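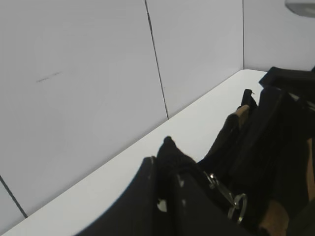
Is the bag bench going to take over the returns desk? It's going to take over the part of the returns desk that involves opening bags, and the people who used to open them are moving one table over to do the part that involves thinking.

That's the short version, and it's the one I've been giving in the hallway. The long version follows, for those of you at Clurnness who stopped me in the hallway and then had to go catch a bus.

Every bag that comes back to us has to be opened, checked inside, closed again and sent on to resale, repair or the sad bin. Since March the arm on the white table has been learning the opening and closing, which sounded to management like the easy bit. Anyone who has worked returns could have told them otherwise, and several of you did, in writing. A zipper is a small slippery thing attached to a large floppy thing. Black bags are worse, being mostly one color with some shine on the hardware, and a soft bag never lies down the same way twice.

Vostau, who supply the arm and the software, have been good sports about this. Their first estimate for a working zipper routine was 2 weeks. We don't bring that up when they visit - or we do, but nicely.

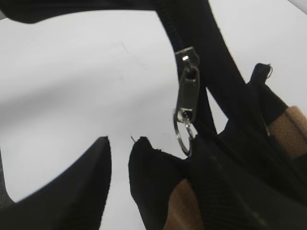
So the arm goes for the pull tab, or the ring if there is one, and tugs along the line of the teeth. When it can't find a decent grip it stops and asks for help by means of an amber light and a chime that I'm told is being changed. (I've been told this three times.) A person comes over, straightens the bag, and presses resume. The person doesn't have to finish the job by hand, although Azra Stoyanova on the early shift admits she usually does. "It's right there," she said. "It's a zipper. I've been doing them since kindergarten."

Azra is also the one who got the rule about straps. Long straps now get tucked under the bag before it goes on the table, after a run of attempts in which the arm took a firm hold of the strap and carried on as if that settled the matter. Her note on this was four words long and I can only print two of them, which are "the strap."

What changes for people: two of the opening stations close at the end of the quarter, and the three people on them move to inspection. Same pay band, same shifts, better chairs. Inspection means linings, seams, smells, stains, and the occasional sandwich. None of this is going to the arm, which has no nose and shows no interest in getting one.

What doesn't change: the Thaler forms. I asked. We'll still be filling them in by hand, in triplicate, next to a robot.

The log stood at 2718 bags when I wrote this. If you've worked a shift with the arm and have opinions, put them on the sheet by the sink. The comment "wrists thank you" is already up there in somebody's nice handwriting, along with a drawing of the chime that I've been asked to remove.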